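I've been grumpy about the new sponsorship cap for weeks now, and my partner has asked me to please write it down somewhere and stop telling her about it over breakfast. So you lot get it instead!

If you missed it (and it was easy to miss, the announcement came out late in the afternoon in the middle of August), community groups who want to sponsor a refugee family now have to get in line for one of 20 places. That's 20 for the whole region. Our group in Dosbridge has been at this for nine years, and in that time we've never had trouble finding people who'll put their hand up. We've had spare rooms offered, winter coats, driving lessons, a piano once. What we've never had enough of is permission.

I keep hearing that the cap is about "capacity", and I'd love to know whose. Dosbridge lost its second grocery store when the young people moved away. The Jultel plant out by the highway has had a hiring sign up so long that the sun has bleached it. The primary school would be thrilled to fill a few desks. I can see how a big city with no rentals might need to slow down, fair enough, but why does the same number apply to a town with houses sitting dark all winter?

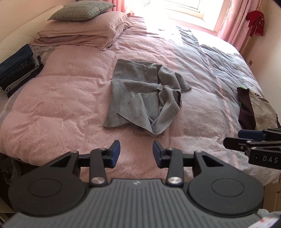
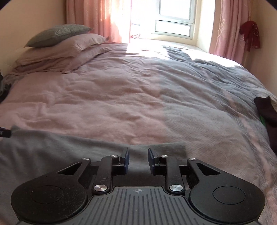
Page last changed: August, 4:16 pm

Then there's the money. Each group now pays a fee of 2,000 dollars just to have its application looked at, and you don't get it back if you're turned down. We raised that much last year with a curry night and a car wash, and it was supposed to go toward somebody's first month of rent. I don't think the people who set the fee are cruel. I think they work in an office where 2,000 dollars is a rounding error, and they haven't stood in a church hall ladling out dal to get it.

The argument I take more seriously is the one about fairness: that a family shouldn't get in faster just for having friends in the right town. It bothers me too, and I've gone back and forth on it. But the families we sponsor were meant to come on top of the government's own numbers. That was the promise when the program started. If our places are now being counted inside the main total, then the minister should say so out loud, and we can have that fight in the open.

The Bajpai review is supposed to look at all this, and submissions are open to anyone with an email address. Mine ran to 16 pages, so please be kinder to the reader than I was. A paragraph is fine! The folks over in Vodirach are putting in a joint one if you'd like to add your name to theirs. And if you think I've got this wrong, come along to the next meeting and tell me so. There'll be curry, and we still have a fee to raise.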